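The Great Toy Sort, Part Two: The Cars

Hello again! If you came by after the first gallery (the blocks, the train track, that dreadful bag of marbles) you'll know I've been slowly working my way through the toys at the Planden play library. October was supposed to be the month for puzzles, but then I opened the vehicle cupboard looking for a missing jigsaw lid and, well, there went my Friday.

Our catalogue says we own 244 toy vehicles. I'm not going to swear to that number, as the catalogue also says we own a rocking horse and I've never laid eyes on it. What I can tell you is that every car, ute, tractor and fire engine had been shoved into the same cupboard for years, with the little die-cast ones sitting at the bottom under the heavy stuff and losing their paint. So this time everything gets looked over, wiped down and put in a tub with its own kind.

The bigger cars came first. I like to do them on felt so they don't skate about while you're checking the wheels, and it saves the paintwork too (I learnt that one on a red convertible, sorry). The small four-wheel drives are my favourites by a mile. I grew up in the back seat of one, somewhere on the road to Sutherland usually, with a wet dog and a bag of oranges, so I'm hopelessly biased.

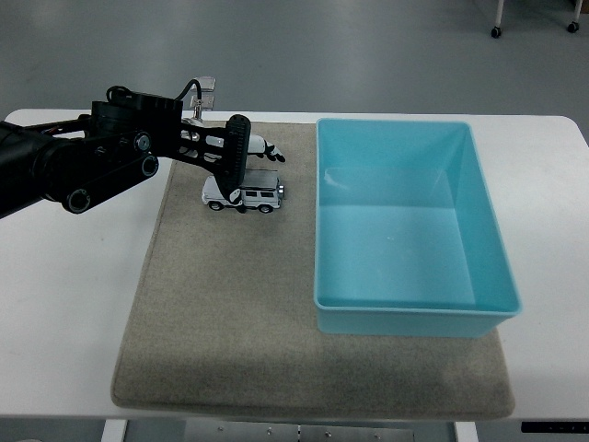
The white four-wheel drive on the felt, with the blue tub alongside. Love the silver roof rack!

I'd forgotten how much detail goes into these. Dark windows, a proper little grille at the front, and that lovely square shape nobody seems to make full-sized any more. It's going in the "handle nicely" group, which gets lent out to the over-fives.

A few notes on the tubs, as I've had emails. They're the big plastic ones from Ornix, and I bought them on sale after measuring the shelf twice and still getting it wrong. They fit if you turn them sideways. The labels are luggage tags tied on with string, and yes, I know they look a bit homemade, but sticky labels leave that grey gunk behind and I was sick of scraping it off with my thumbnail.

Still to come are the tractors, which have mud in their treads from goodness knows whose garden, and a shoebox marked "wheels, various" that I'm a bit scared of. If you've borrowed the Braltance tow truck, could you please have a look for its hook? It's about the size of a paper clip, and the poor thing can't tow anything without it.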